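Screws breed in jam jars. I moved into the Miserville house with 3 jars of them and by September there was a shelf of the things, all labelled "misc".

**Tip the lot out.** Use an old baking tray, one with a lip. Anything rusty, bent or chewed in the head goes in the scrap tin. You won't straighten it. You have never straightened one.

**Sort by length first, then by head.** Doing it the other way round cost me an evening and a mug of tea, which went over the countersunk ones.

**Measure your drawers before you buy dividers.** Mine are 57 mm deep. The dividers were not.

**Keep glue upright, cap down if the maker allows it.** Write the month you opened it on the side in marker. Wood filler gets the same treatment, and a burial date.

**Pegboard: leave a gap behind it.** Hooks need room to tip in, so fix battens to the wall first and screw the board to those.

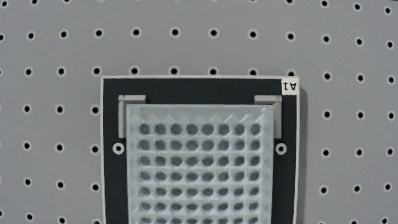 Hang the heavy stuff low and over a batten. Draw round each tool if you must, though my neighbour Aivar Navickas did this and now has a very accurate record of what his son has borrowed.

**Sweep last.** You'll find the 10 mm socket.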